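Stotulberg Kitchen Examples Project
Progress report to the Dumenov Fund, second period

Summary

We are pleased to say that this has been our best stretch of work so far. The collection of examples is now running at a steady pace, the task list has settled down, and we have a first trained version of the system to talk about. At the close of the period the set held 3657 finished examples, against the 2000 we promised in the grant plan. Much of that gain comes from changes to the way we set out the work surface between runs, and we want to spend a fair part of this report on those, as they cost almost nothing and have made a real difference.

What we set out to do

The plan for this period had two parts. The first was to gather demonstrations of everyday kitchen moves: picking a thing up, putting it into something, taking it out again, moving it from one side of the counter to the other. The second was to train a first version of the system on those demonstrations and find out where it was weak. Both parts are done. The second needs more work than we had allowed for, and we come back to that under Problems.

How collection works now

An operator steers the arm by hand through the control handles and carries out one short task from start to finish. Each run is saved with a one-line instruction in plain words, such as "put the apple in the organiser" or "move the snack bag to the tray". A second person reads the instruction against the recording later the same day and either passes it, rewrites the line or throws the run away.

We used to do the checking in one long sitting on a Wednesday. It was dull work and mistakes slipped through. Checking on the day has been far better - the operator can still remember what they meant to do, and bad instructions get put right while it is fresh.

The two stations are no longer kept the same. The Pomov station stays tidy, with few items and plenty of space. The Ibarra station is the crowded one, and it is by far the more interesting to work at. Things overlap and lean on each other, packets lie on their sides or upside down, and there is often something shiny close by. People's kitchens are like that, and we want the system to have met it early.

Changes to the layouts

Early on, operators tended to put everything back where it had been before. You can see why, but it meant the system was learning places instead of things. We now use a set of layout cards, shuffled at the start of each session. A card tells the operator which items to bring out and which one should be partly covered by another. It leaves the rest to them, and they have taken to it with great energy! Some of the most useful layouts came from operators who ignored half the card and tried something awkward.

Fruit has been a great success. It is cheap, it rolls, and no two pieces are quite alike. Cereal boxes are good for a different reason: they hide whatever is behind them, and the printing looks very different when turned round.
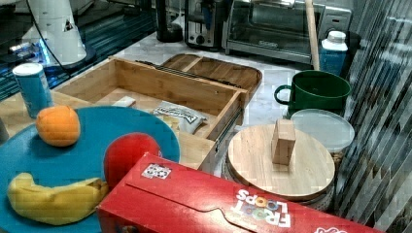 Crowded counter layout: fruit on the blue plate, cereal box on its side, snack bag in the wooden organiser.

First training results

The first trained version copes well with single items that have clear space round them. It also follows the instruction when two items of a similar size are on the counter, which we had not expected at this stage and were delighted to see. It does less well with soft packets, where it tends to close too early, and with flat lids, where it often reaches too high.

Problems

Shiny surfaces are the main one. Reflections lead the system to reach for places where there is nothing to pick up, and more examples alone may not cure this. We plan to try varying the lighting during sessions before we change anything else.

Training also took longer than planned, mostly through our own slowness in agreeing how instructions should be worded. "Box", "packet" and "cereal" were all in use for the same thing. We have decided to keep all three, as people do talk that way, but to note which was used.

Next period

- More runs with soft packets and flat lids, at both stations
- Lighting changes at the Ibarra station, starting in June
- Longer tasks made of two moves, one after the other
- A second round of training once the new runs have been checked

Spending is in line with the budget and we are not asking for any change to the grant. We would very much like to show the Fund a session in person, and mornings are best, as both stations are running by then.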